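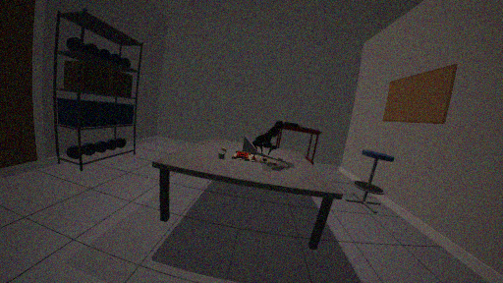
April 5, 2018
By Yasaman Shokri

4. Recording your first set of demonstrations

By now you should have the simulator installed and the Lonham room loading without errors. If it still comes up with pink floors, go back to section 3 and redo the texture path, then come find us again. I'm going to walk you through one full recording session the way I do it myself, from opening the room to handing the files over to Svitlana Lysenko, who looks after the training side.

A word on what we're after. The learner copies what you do, mistakes included, so a good session is a pile of calm, complete pick-and-place runs with the objects starting in different spots. You don't need to be fast. My first batch was very fast and we threw out nearly all of it.

4.1 Load the room

1. Start the simulator and choose Lonham from the room list. Candska and Bostdale are in there too, but leave them alone for now (Bostdale has a table height bug I haven't fixed yet).

2. Wait for the physics to settle. Small objects get dropped onto the tabletop from just above it and they'll jiggle for a moment. Give it 2 seconds after the last thing stops moving before you touch anything.

3. Check that the arm is on its red frame behind the white table and reaching over the far edge toward the objects. If it comes up folded back on itself, press Home.

4. Look at the render. The low-light setting gives you a dim room with a fine grain over everything, and that's how it should be. We want the learner to cope with bad light. Please don't turn the brightness up to make your own life easier — if you can't see what you're doing, use the operator view described in 4.2, which is lit separately and isn't recorded.

Note: the furniture away from the table, meaning the wire shelves, the stool with the blue seat and the board on the right wall, is background. The arm can't reach any of it and you can't pick any of it up. I left it in so the recordings wouldn't all have bare walls behind them. You can switch pieces on and off under Room > Dressing, and I'd like you to do that now and then between sessions, but never in the middle of one.

4.2 Set up your view and controller

5. Plug in the controller before you open the Record panel. If you do it the other way around, the panel grabs the keyboard and won't let go until you restart. I know, I know. It's on my list.

6. Open the operator view with F2. Drag it to your second monitor if you have one. The low view from the front left, under the tabletop's near corner more or less, is good for showing people the room and pretty terrible for driving the arm, because the top flattens out and you can't judge depth at all.

7. Squeeze the trigger a few times and watch the gray gripper open and close. There should be no lag you can feel. If there is, close the preview thumbnails, which eat far more memory than they should.

8. Set the arm speed to 13. Higher numbers are allowed, and they feel great for a minute or so, and then you'll send the green cup off the table.

Caution: don't change the arm speed partway through a session. The speed is written once in the session header, so every run after the change would be labeled wrong and I can't repair that afterward.

4.3 Record a run

9. Press Shuffle. The objects go to new starting spots on the far half of the table. Keep whatever you get, even if it looks awkward. If you keep pressing until the layout is easy, the learner only ever sees easy layouts.

10. Pick a target from the Task menu. Start with the green cup. It's the friendliest thing on the table, because it stands upright and the gripper closes on it nicely from above. Save the small red object for later. It lies flat, it's an odd shape, and you'll want some practice first.

11. Press Record and hold still for a beat. I count "one, two" in my head. That little pause gives Svitlana's script a clean starting point to line the runs up with.

12. Bring the gripper over the target, lower it, close it, lift. Move like you're carrying a full mug of coffee across an office. If you miss the grasp, don't stop the recording! Back off, line up again and have another go. Recoveries are some of the most useful things we collect, and a learner that has never seen a miss has no idea what to do after one.

13. Carry the object to the goal marker in the operator view, lower it until it touches, open the gripper and back straight up. Hold still for another beat and press Stop.

14. Label the run. Your choices are Clean, Recovered and Failed. Use Recovered if you needed more than one try and got there in the end. Use Failed if the object ended up anywhere other than the marker. Failed runs still get saved, so don't feel bad about them and please don't delete them.

Note: you get 2 grasp tries after a miss. If those don't work either, stop and label the run Failed. Long runs full of poking and fumbling slow down training, and they're no fun to record.

4.4 Things that go wrong

The dark gray object is hard to see against the table. Yes, it's low and flat and it sits right down in the murk near the far edge. Turn on Outlines in the operator view. Outlines never show up in the recorded images, so use them as much as you like.

The gripper goes through an object. You've hit a physics hiccup. Stop, label the run Failed, and type "clip" in the comment box so we can find it. Then press Shuffle and carry on.

Something falls off the table onto the rug. Finish the run if it wasn't your target. If it was, stop and mark it Failed. Shuffle will bring it back.

The arm trembles when it's holding still. Usually that's your hand. Rest your wrist on the desk. If it trembles with the controller lying flat and nobody holding it, recalibrate under Input > Zero.

You've gone numb. It happens to me after a while and my runs get sloppy and samey, always coming in from the same side at the same angle. Take a break, and when you come back, try approaching from the other side for a bit.

4.5 Closing the session

15. Press End Session and wait for the green bar to fill. Don't pull the controller out while it's going.

16. Open the Review tab and play a handful of runs back at double speed. You're looking for wrong labels, mostly. I still catch one or two of mine in a typical session, usually a Recovered that I called Clean because I'd forgotten the first miss by the time I got to the end.

17. Fill in the operator name. Use the same spelling every time — the Sandhu uploader treats "Yasaman" and "yasaman" as different people, and I spent an entire afternoon merging myself back together.

18. Click Send to Sandhu. The upload runs in the background and you can close the lid once it says Queued.

For comparison, the set we trained the first cup model on had 134 runs in it, collected over several sittings. Don't try to match that on your first day. Stop when you're tired, and send Svitlana a note if you changed any of the room dressing so she can log it against your session.

Section 5 covers the red object, including the sideways grasp and the separate gripper force setting you'll need for it.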